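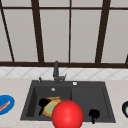
Subject: Re: [kitchen-tasks] Draft 3 of the good practice note, section on sink tasks
From: Kulsoom Sethi
To: kitchen-tasks list
Date: June 14, 2025

Dear colleagues,

I am grateful to Malte Diekmann for his detailed comments on draft 3, and to those who wrote to me separately. His message is quoted in part below, with the editors' replies following each point. Members who have not yet read the draft will find it in the usual folder on the Rathjen server. Appendix B has not changed.

Malte Diekmann wrote:

> The draft tells operators to record "the start state of the sink", but it
> does not say what a start state is. At Plakov we have read this as the
> contents of the basin only. The Drollbridge team has read it as the basin
> and the whole worktop. Our episode sheets cannot be compared as a result.

The editors accept this. The term will be defined in section 2 as follows: "The start state comprises every movable object in the basin, on the rim and on the worktop within reach of either arm, together with the surface on which each object rests." Fixed parts such as the tap and its lever are to be listed once for each kitchen layout and need not be repeated on every sheet.

> I would also ask for a rule on naming. One of our sheets has "cucumber",
> another has "courgette", and both seem to mean the same model. If the
> person filling in the sheet is unsure, what should be written?

The name in the asset list is to be used wherever the asset list is available. Where it is not, the sheet should give the colour and general shape ("long green vegetable") and leave the asset field blank. A guess entered as a fact is harder to correct later than an empty field. Oddur Østergaard reports that the Idness set of 2911 episodes had to be checked again in March for this very reason, and that 574 sheets needed a change to at least one object name.

An object resting on another object is to be entered as a pair, with the lower object first. A plate in the sink with a vegetable lying across it is therefore one entry with two names. The same applies to a plate on the worktop with a bread roll on it. Should the two become separated during the episode, the sheet is to record them singly from that step onwards.

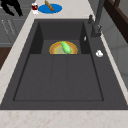

Grasping and contact inside the basin

> Section 4 says that the gripper "should not touch the sink". I do not
> think this can be kept as written. Any low object near a wall will bring
> the fingers close to it, and a brief touch in simulation is of no
> consequence by itself.

We agree that the wording was too strict. The revised text separates three cases:

4.1 Light contact between a finger and the floor or wall of the basin is permitted. It need not be recorded.

4.2 Contact in which the hand pushes against the basin and the arm continues to drive is to be recorded as a fault, whether or not the task is completed.

4.3 Any overlap of solid bodies, where a finger or a held object passes into the sink, the worktop or another object, makes the episode unfit for the shared set. It should be kept locally so that the collision model can be checked.

Ludger Wunderlich has asked that 4.3 also cover overlap between two loose objects at the start of an episode. The editors support this, and the sentence has been added. He further notes that overlap is easily missed from a single viewpoint. The revised section therefore asks reviewers to look at any doubtful grasp from a second camera before passing it – an overhead view alone will not be accepted as evidence.

Use of the second arm

> Is the idle arm to be parked? Some of our operators leave it where it
> happens to be, and it then turns up in the corner of every view.

The draft was silent on this point. It is now proposed that an arm which has no part in the task may remain in view, provided that it is clear of the sink rim and of all loose objects at the start, and that it holds nothing. Its position is to be entered on the sheet. Operators should not move it during the episode merely to tidy the view, as such movements are recorded along with the rest and will be learned along with the rest.

Where both arms take part, the sheet must state which hand makes first contact with each object. "Left" and "right" are always those of the robot. Several sheets have used the camera's left and right, and these must be corrected before they are submitted.
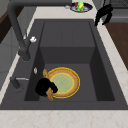

Simulated sink task: one hand at a utensil lying across the pie, the other at the far right corner of the rim.

Size of the review sample

> Lastly, 2000 episodes is a great deal to review by hand for a group of
> our size. Could the figure be lowered for smaller sites?

The figure of 2000 applies to the joint sample and was never meant as a quota for each site. Section 6 has been reworded to make this plain. The division of the sample between Idness, Plakov and Drollbridge has yet to be settled, and Knut Stüber will write to the site leads on the matter. Sites are asked not to begin sampling before they have heard from him.

Comments on the revised sections should be sent to this list and not to the editors alone. Please quote the clause number and, where possible, offer replacement wording. Objections to 4.3 in particular would be welcome early, as the checking tool depends on it.

With kind regards,

Kulsoom Sethi
for the editors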